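Felting a wool blanket on purpose, how hot is too hot?

Lurdes Carrilho
Hi everyone, long-time reader and finally brave enough to post (be gentle!). I picked up an old cream wool blanket at the Montecinos op shop in March and I'd love to felt it down for slippers, for me and my two sisters. Mum always said a boiling wash, but my machine stops well short of that and I'm nervous about ending up with a grey lump. Do you go hot straight away, or work up to it?

Adelino Frade
Welcome Lurdes! Straight to hot, plain soap flakes, and throw in a pair of old jeans for company. I've done 13 blankets that way and only ever lost one, and that one had nylon in it so it was never going to behave. Check the label, love.

My round table has its plush cloth on at the moment, the white-grey one with the blue-grey blotches, so any cutting out is waiting till I clear it.

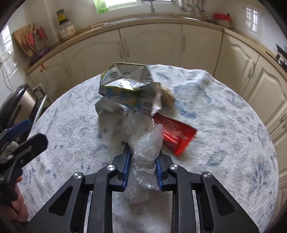 Zinhle Mnguni disagrees about going straight to hot, and says two warm washes before the hot one gave her a much more even felt, with hardly any puckering along the hems.

Adelino Frade
Fair enough Zinhle, though that's three lots of water and I'm on tanks out here! Cut the hems off first and you won't get the puckering.

Lurdes Carrilho
Oh, I hadn't thought of the hems. No label on mine, so I might try a corner in a bucket tonight. What spin speed do you both use?

Zinhle Mnguni
800 for me, any faster and the creases set in.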